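20 July 2025

Quick one before bed, writing on the train tray so excuse the mess. Day two of the Jindix trial at Olthorpe. Feet dead. Coffee terrible. Good day though.

Morning

Up at stupid o'clock, missed the first bus, got there with my toast still in my hand. Hélder already in the skills room with the binder open. He's the Jindix bloke, product trainer, very neat shirt, knows every menu. I like him more than I expected to. He doesn't do the hard sell, just sits there and waits for you to find the thing that annoys you, then writes it down.

What annoyed me today, for the record:
The clutch pedal. Too light. Kept bumping it and then the hand controls go floaty and I've lost my spot.
Finger loops too big even on the small setting. Sena had the same gripe, and her hands are bigger than mine.
The warning chime is the same chime for everything. Arm at its limit, chime. Instrument nearly out of lives, chime. Told Hélder this one twice.

What I liked – the wrist. Really liked it. Rolling the needle through on the backhand, my worst throw with straight sticks by a mile, felt almost normal. Motion scaling on the middle setting is the right one for me, the fine setting is like stirring honey.

Money talk

Hondley want a written reccomendation from us by September, so Sena cornered Hélder over sandwiches with her list. Base rental is one thing but it's the bits that add up. Needle drivers are 1,000 each for the training grade, and he says a pair should get a unit like ours through a good long while, but he wouldn't put that on paper. Service visit 500 plus travel. Then 3,000 for the assessment software, per year, and we'd want it, the scoring is half the reason to bother. Sena wrote it all on the back of her parking slip. I said get a quote from Eshun too. She'd allready emailed them. Of course.

My honest worry is storage. That cart is huge. It doesn't go through the door of the old prep room, I measured with my arms and then again with a tape.

Also who looks after it? Olthorpe has a tech on site, we've got me and a phone number. Asked Hélder what happens when an arm faults halfway through a teaching day. He says remote support first, then a loaner. How long for a loaner? Shrug. Put it in the list.

Afternoon

Interrupted sutures, horizontal cut, both arms. Sena first, then me, then swapped and swapped again. No touch feedback at all through the handles so you're reading tension off the thread with your eyes, and I snapped one straight away. Pulled like I was starting a mower. Second one better. Third one I forgot to breathe.

The trick Hélder gave us, and I want to keep this: park the off hand where the tip will come out BEFORE you drive. Don't go chasing it after. Jaws open, close by, then roll. Sena got it right off. I kept parking too far out and having to hunt.

Other note to self – leave the tails longer. Short tails fine on the bench, fiddly as anything at this magnification. And clear the old thread ends as you go. They end up all over the surface and you grab the wrong one.

Got my best run after the tea break when the room had gone quiet. Elbows down on the rest, chin off my chest. Posture is a real plus with this thing, no sore neck tonight, usually I'd be hunting for the heat pack by now.

Black thread shows up beautifully against the pale, at least, and the needle's easy enough to find:

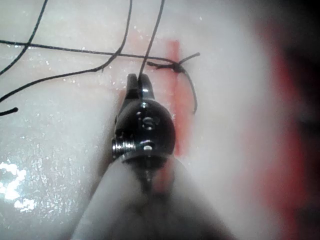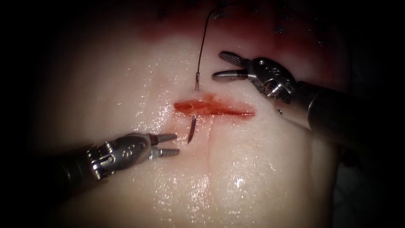 To do

Ring Hondley re the door width, ask if the cart splits.
Chase Eshun quote via Sena.
Type up gripes for Hélder while I still remember them. Chime at the top.
Ask if smaller finger loops exist or if I'm meant to use tape.
Loaner times in writing.
Book 2 more sessions if Olthorpe will have us back. Mornings if poss.
Buy bread. Forgot again.

My stop next, pen's going anyway.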